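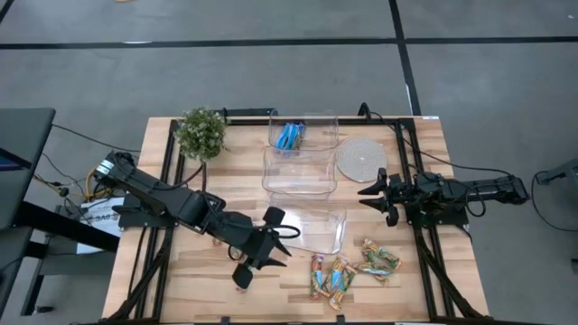 Two-Arm Table Cell – Frequently Asked Questions

How often is the cell inspected?
Every 300 operating hours. The Pristside workshop keeps the inspection log.

Who may replace finger pads?
Any operator trained on the Vulo arms. Both arms must be powered off first.

What should be checked on the cables?
Look for wear where they loop along the links. Each arm must reach its full range without pulling a cable tight.

May the left and right fingers be exchanged?
No. The two grippers use different fingers – order each by its own part number from Valtonen.

How is the wooden tabletop cleaned?
With a dry cloth. Solvents are not permitted.

Last updated 6 Apr 2026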